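The Town That Went Back to Paper Bags of Beans

Ida Fuchs buys her lentils by the scoop. She pays at a counter in Kobori, a grocery on the main street of Staltness, and walks home with enough for four days.

"I used to have a closet full of food," she says. "I threw out a lot of it."

Staltness has 2,622 residents and, until July, had one supermarket six miles out on the highway. When it closed, Uriel Tlapale took over an old shoe store and stocked it with 700 items. He keeps prices low by buying with two other small grocers up the valley.

Most of his customers come on foot, and they buy less at a time. Pacita Sison, who teaches fourth grade, stops in after school and carries everything home in one bag.

Light wood tabletops, one with a tote bag and a snack package. 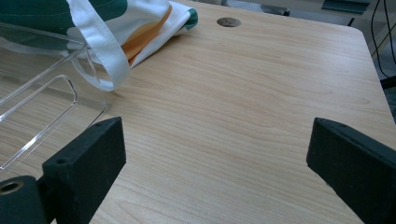
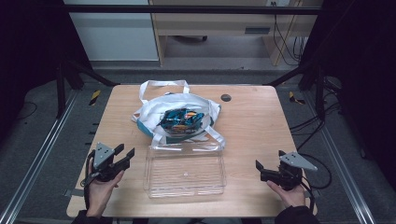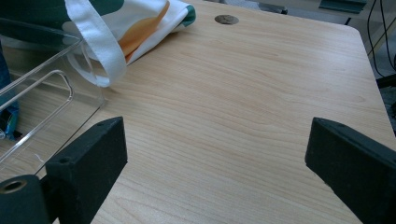 What the small shop costs

Tlapale's rent is $2,389 a month, and the freezer repair in the fall ran to $3,388. He has not paid himself since September. Milk is his worst item, with a delivery minimum he can't always meet.

Grímur Oddsson drives to the city for diapers and cat food. "I can't get everything here," he says. "I get bread, eggs, onions and coffee."

Fuchs has turned the closet over to her sewing machine. She still keeps a sack of rice on the floor under it.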